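[Arnville-tenants] Re: Re: second floor at Drostley - who is paying for the lobby?

From: Nadine Mahasneh
Date: 18 Jun 2021
To: Arnville-tenants list

Jihad, all,

I have now read the renewal packet twice, once with coffee and once with something better. Comments below, with your message left in so people can see what I'm grumbling at.

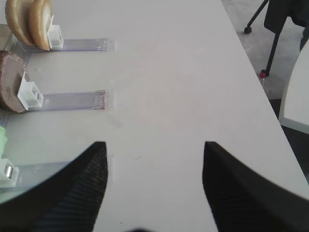
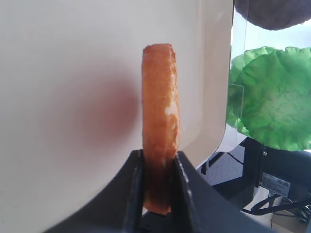

The short version is that the base rent is fine. I would sign the base rent tomorrow. It's everything stapled behind the base rent that I object to, starting with the "common area enhancement charge," a phrase somebody was clearly proud of.

Jihad Hakim wrote:
> Vodetti says the lobby work counts as an operating expense, so it gets
> passed through to all of us by square footage. They want signed renewals
> back before the end of the month. I asked whether the ground floor
> showroom pays a share, seeing as its customers are the only people who
> ever sit in the lobby, and was told it has "a separate arrangement."
>
> Hakim Drafting has two years left so I'm not in a rush, but those of you
> up in December should look hard at section 58. Also, does anyone have the
> old parking map? Mine went out with the filing cabinet.

On the lobby: my lease, which is the 2016 form, says capital improvements are the landlord's problem unless they lower the operating costs. I'd love to hear how a stone reception desk lowers the operating costs. Perhaps it's very well insulated. If your lease is on the newer form, check the definitions page, where "capital" seems to have quietly gone missing.

On section 58: this is the relocation clause. As written, Vodetti can move any tenant to "comparable space" anywhere in the Drostley building with 60 days' notice. Comparable means the same square feet, and that's all it means. It doesn't mention windows. I have seen the back half of the first floor and I would like windows mentioned. I'm going to ask for a cap of one move per term, moving costs paid, and the phone and data lines in before we go.

On the showroom's separate arrangement, I asked too and got the same two words. We're entitled to see the expense reconciliation if we ask in writing, so I've asked in writing. If three or four of you do the same, it gets harder to lose.

Parking: we're down for 100 spaces shared across the building, same as before, but the new exhibit leaves off the row by the loading dock. I do have the old map. It's a photocopy of a fax and looks like a weather chart, but you can make out the row. I'll scan it Monday.

I'm not trying to start a war. I like the building, the roof mostly works, and I have no wish to pack up and go look at the place next to the car wash again. But please don't sign before we've compared notes. I can do any morning next week except Wednesday.

Nadine

3 replies | 2 people follow this thread | Share
Arnville-tenants list archive | Contact the list owner | Back to top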